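Portes ouvertes à l'imprimerie Arkar, notes prises vite

Parti trop tard, évidemment. Floltusthorpe est au bout d'une petite route qui longe le canal, pas de panneau avant le dernier carrefour, et le parking visiteurs était déjà plein. Garé sur l'herbe comme tout le monde. Accueil sympa, badge en carton, un plan photocopié où le nord n'est indiqué nulle part.

Arkar imprime surtout du dépliant et de la petite brochure. Un peu d'étiquette aussi, mais on n'a pas vu l'atelier, fermé pour travaux jusqu'en octobre. Dommage, j'étais venu en partie pour ça. 34 salariés, deux équipes, pas de nuit. La maison a commencé dans un garage avec une offset d'occasion, qu'ils ont gardée dans l'entrée. Elle ne tourne plus. 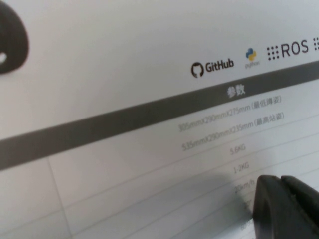
Première halle : le prépresse. Pièce calme, stores baissés, lumière normalisée pour juger les épreuves. On nous a expliqué l'imposition avec une feuille pliée à la main, très clair, j'aurais aimé qu'on me montre ça il y a dix ans. Pour les logos, toujours le même souci : les clients envoient des fichiers récupérés sur leur site, trop petits, et il faut réclamer les versions vectorielles. Parfois trois relances.

Ensuite les presses. Bruit énorme, bouchons d'oreille distribués à l'entrée. La plus grosse s'appelle Cù, chaque machine a son petit nom ici, peint sur le capot. On calait une couverture pendant la visite : 125 feuilles de passe avant d'avoir le bon noir, ce qui est plutôt bien d'après le conducteur. Les feuilles ratées servent au calage suivant. Odeur d'encre et de solvant, moins forte que dans mes souvenirs de stage.

Question du public sur le papier recyclé. Réponse un peu longue. En gros - ça marche bien en non couché, il faut surveiller la poussière et nettoyer les blanchets plus souvent. Le prix reste le frein, surtout sur les petits tirages.
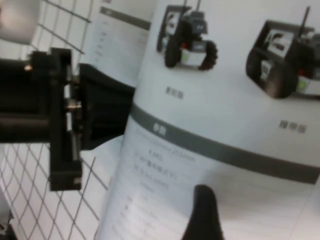 Façonnage, ma partie préférée. Plieuse, encarteuse, massicot. La plieuse sort un trois volets à une vitesse folle, on ne distingue plus les feuilles. Le sens des fibres : si on plie en travers, le papier casse au pli et le dépliant rebique. J'ai fait l'erreur sur un programme de festival, 2 000 exemplaires, tous gondolés au bout d'une semaine dans un hall humide. Le monsieur du massicot a rigolé, il voit ça tout les mois.

Petite démo de piqûre à cheval puis passage rapide au stock. Rangé au cordeau, sauf le coin des chutes où chacun pouvait se servir. Suis reparti avec un bloc de Trirari 300 g, leur papier maison, un blanc légèrement cassé, très doux. Il boit pas mal l'encre du stylo plume, à réserver aux cartes.

Café et gâteau au citron pour finir. Pas pu rester à la table ronde sur les délais, j'avais de la route. A refaire l'an prochain, en arrivant plus tôt, et si possible le matin : les presses s'arrêtent à 16 h. 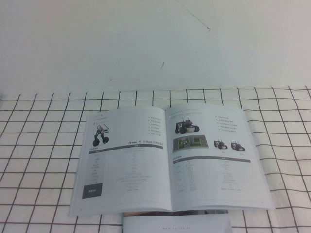
Floltusthorpe, 2024-09-07

Ajouté le soir en relisant. J'ai oublié la reliure. Pas d'atelier sur place pour le dos carré collé, tout part chez un sous-traitant et ça rallonge les délais d'une bonne semaine. A savoir si vous comptez leur confier un catalogue avant les fêtes. Pour les dépliants, compter six jours ouvrés après le bon à tirer, frais de port en plus.

Le devis se demande par mail. Préciser le format fermé ET le format ouvert, ils insistent beaucoup la dessus.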